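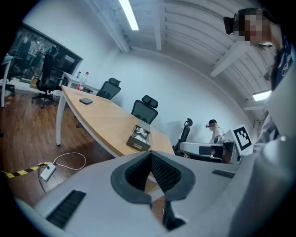 3.2 Meeting length and room layout

The second part of the study looked at whether the shape of the table had any bearing on how long staff meetings ran. We used the booking records of two offices, Zambridge and Lerkholm, and asked the people who chaired meetings there to write down the real start and finish times. The records cover 80 meetings at Zambridge and 200 at Lerkholm. Meetings held partly by telephone were left out.

Booked time was a poor guide to real time in both offices. At Lerkholm the usual meeting finished 7 minutes early, and the room then stood unused until the next booking. At Zambridge most meetings ran over, and those held after lunch on a Thursday ran over the most. Carrasco and Bilyk found the same afternoon pattern in their earlier work at Larkia, although their meetings were larger and had a fixed agenda.

Rooms with a curved table gave slightly shorter meetings than rooms with a straight one. The difference was small, and it disappeared once we allowed for the number of people present. Groups of four or five tended to choose the curved tables, and small groups finish sooner wherever they sit.

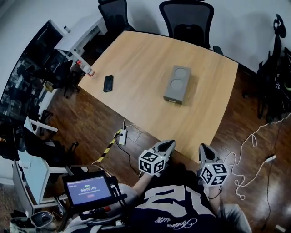
Figure 4. Curved meeting table with a light wood-grain top and mesh-backed chairs.

We also asked chairs to note why a meeting had run over. Late arrival was the most common answer, given for over 17 meetings, followed by items raised at the end that were not on the agenda. Few chairs mentioned the room itself — two complained of noise from the corridor, and one of the heating.

Sulemana has argued that people judge a meeting by its last few minutes, and our interviews give some support to this. Staff who remembered a meeting as long were often describing one that had ended on a dispute over dates or money. We return to the interviews in Section 4, where the answers from the two offices are treated separately.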